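Emil Gasser
25/10/2018

Thread on moving a sourdough starter across the country, because three people asked me after I mentioned it last week. I moved from Brisness to Virska in February and took mine along. Long one, mute me if you don't bake.

First thing. Dry some of it before you do anything else. Spread it thin on parchment, leave it on the counter until it snaps, crumble it into a jar. That is your insurance. It keeps for months in a cupboard and weighs nothing.

I dried mine on two sheets and it took a day and a half. Kitchen was cold. If yours is warm it will go faster. Don't put it in the oven to hurry it along. I killed a batch that way years ago, with the pilot light and a door I forgot to open.

Second thing. The live starter travels better stiff. The usual mix is equal weights flour and water, and that climbs out of the jar if it gets warm in a car. For the trip I went down to half as much water as flour. It looked like a lump of dough.

Stiff starter ferments slowly. I fed it the night before we left, put it in the fridge until the morning, then into a cooler with one ice pack wrapped in a towel. Lid on loose. A tight lid on a live starter is how you end up cleaning the inside of a cooler.

The drive was 30 hours of road over 3 days. I fed it once, in a motel sink area, with flour from a sandwich bag and water from the tap. I didn't have a scale. It was fine. You can eyeball a stiff starter much more easily than a wet one.

Someone asked about flying with it. I haven't done it. A friend put hers in a checked bag inside two zip bags and it came through. The dried flakes seem like the simpler choice if you're flying.

Now the part I got wrong. When I got to Virska I went straight back to my old schedule, which was one feeding in the morning and bake the next day. Bread came out flat for two weeks. Dense at the bottom, big holes at the top, pale crust.

I blamed the flour first. I used Mittal bread flour back home and the stores here don't carry it. The one I switched to is Nondix and it drinks less water, so my dough was too wet. I cut the water a little and that helped the shape. It didn't fix the rise.

Then I blamed the water. Bought jugs of spring water for a week and saw no difference at all. I went back to the tap and I've used the tap ever since. Your town may be different but I'd try this last, it's the most annoying one to keep up.

What it came down to was temperature. The old kitchen had a radiator next to the counter. The new one has a north window and a stone counter that stays cold until spring. My starter was taking 8 hours to peak and I was using it at four.

So watch the jar and forget the clock. Put a rubber band at the level where you started. When it has doubled and the top is domed, it's ready. When the top starts to sink in the middle, you've missed it, but only by a little, and it will still make bread.

I also moved it off the stone. It lives on top of the refrigerator now, on a folded dish towel. That alone brought the peak forward quite a bit.

Hala Karam asked whether the starter "changes" when you move, with new local yeast taking over. I don't know. I've read people who are sure it does and people who are sure it doesn't. Mine smelled sharper for the first month and then smelled like it used to. Could have been the flour.

I did test the dried flakes in March, just to know whether the insurance was any good. A spoonful in warm water, left to soften, then flour. First day nothing. Second day a few bubbles. By the fifth day it was doubling, and I baked a loaf with it on the sixth. Decent loaf, a bit mild.

I gave that second jar to Yichen Hou across the hall. Yichen feeds it with rye only and gets a much better rise than I do, so I've started adding a spoon of rye to mine. It does wake it up — more bubbles and a stronger smell, and the crumb is a bit darker.

Current loaf, for anyone who wants it: 450 g bread flour, 50 g whole wheat, 340 g water, 100 g starter, 10 g salt. Mix, rest half an hour, fold a few times over the afternoon, shape, into the fridge overnight. Bake in a covered pot, very hot, lid off for the second half.

If your pot is thin, put a baking sheet on the rack underneath it. My bottoms were burning until I did this.

That's all I have on moving one. Dry some, travel stiff, and give it time in the new kitchen before you change everything at once like I did. Questions are fine, I'll answer when I'm off work.
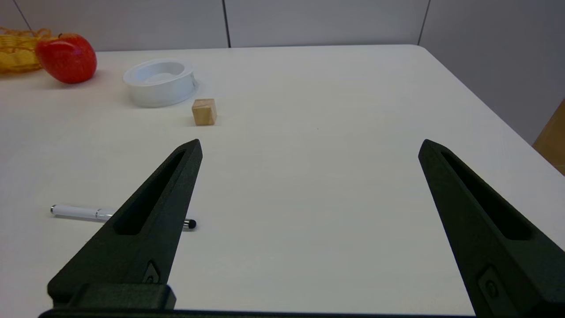
Leire Mateos
Did you go straight from stiff back to your normal mix once you arrived, or add the water gradually? I'm moving in two weeks and mine gets sluggish whenever I change anything.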